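How do I get old packing tape off a plastic tray without ruining it?

Asked by Razia Virk, 11 May 2021

I have a set of shallow plastic trays I use for sorting screws, beads and seed packets on the table. They came to me secondhand and most of them have clear packing tape on the side walls. The tape has been there a long time. When I pull at a corner it splits into thin strips and leaves a gummy layer behind. I tried hot water and dish soap on one tray and it only took off the loose bits.

I don't want to use anything that will turn the plastic cloudy. I don't know what kind of plastic it is. There is no recycling number that I can find. I have 35 of these to get through, so something that doesn't take all evening per tray would be good.

The one I'm starting with is teal, with a raised rim, and the tape along the side is crinkled and full of whitish creases and bubbles. The rim also has a lighter band that looks worn, and I'd like to know if that can be fixed too. 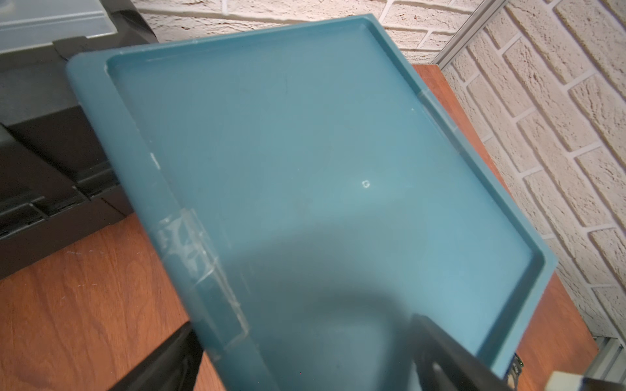 Household Repair and Storage Group

2 answers

Meinir Ellis
Accepted answer

Use a hair dryer on low and a plastic scraper. An old store card works fine. Hold the dryer a hand's width away and keep it moving for 40 seconds, then lift one end of the tape and pull it back flat against itself, slowly. If you pull straight up it will split the way you describe. Warm the next few inches and keep going. Stop if the wall starts to feel soft – thin trays can warp.

For the glue that stays behind, rub in plain cooking oil with a paper towel and leave it 5 minutes. Scrape, wipe, then wash with dish soap. You may need to do it twice where the tape was creased, as the glue tends to be thicker there. Oil is slow but I have not had it cloud any tray of mine. Stay away from acetone and nail polish remover. Those can wreck some plastics in seconds, and you can't undo it.

I would do the heat on all of them first, then oil them in a batch. That way the first one is ready to scrape by the time you get to the end of the row.

The light band on the rim might be wear or it might just be how the light hits it. Run a fingernail over it. If it feels rough, the surface is scraped and you could smooth it a little with 2000 grit wet sandpaper, but it will probably look duller afterward. I'd leave it.

Comment from Razia Virk: Thank you. Will try the oil on one and see.

Babar Bhutto

Flanotine spray. Test on the bottom first.

Comment from Jawad Shaikh: Does that smell? I do mine in the kitchen.

Comment from Babar Bhutto: Yes, open a window.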